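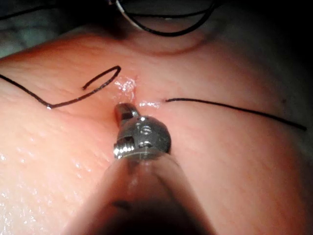
Andrade asked, reading the draft of this chapter, why anyone would teach suturing by remote control when a person could just write down the steps. Fair question, and most of the chapter is an answer to it. Short version: try writing down the steps. How hard do you pull? When do you let go of the needle? People who sew well mostly can't say.

# Chapter 9: Showing, by Hand and from a Distance

**Before you start.** You need Chapter 4 (joints and frames) and the bit on delay from Chapter 7. No surgery needed.

Two ways to show a robot a task. Either you take hold of the arm and move it yourself, or you sit at a controller and the arm copies you. The first is *hand guiding*. The second, *teleoperation*. Both leave a record: joint angles, jaw angle, camera pictures, all stamped with the time. One full run through the task is one *demonstration*.

Hand guiding is cheap and quick to learn. Poor for fine work though. Your hand gets in front of the camera, and the forces you put into the arm get mixed up with the forces from the task. For stitching a pad of synthetic tissue, with black thread and a metal jaw near the stitches, we use teleoperation throughout.

## 9.1 The Golau set

Most exercises use the Golau set, recorded at Gullmont on the Erkalel console. It holds 551 demonstrations, cut into 3676 short segments. A segment is one small action: reach, grip, pierce, pull, release. Cutting was done by hand and the boundries are a matter of taste in places. Expect arguments.

Things to watch for when you go through the wrist camera pictures:

- The shaft is very close to the lens, so it blurs. Don't throw those pictures away.
- Wet surfaces throw bright specks. A simple edge finder will take them for thread.
- Loops. A thread lying in an open loop crosses itself, and a tracker that follows the line may jump at the crossing.

Failed runs are kept in and marked. Dropped needles, torn pads, the lot. A learner that has only seen clean work has no idea what to do after a slip, more on that in 9.4.

## 9.2 First exercise

Pick 10 demonstrations. Plot jaw angle against time for each one, on the same axes. They wont line up, since operators work at different speeds. Stretch or squash the time axis by eye until the grips match, then write down what you had to change. Keep the plots, section 9.3 does the same job with an algorithm and you'll want to compare.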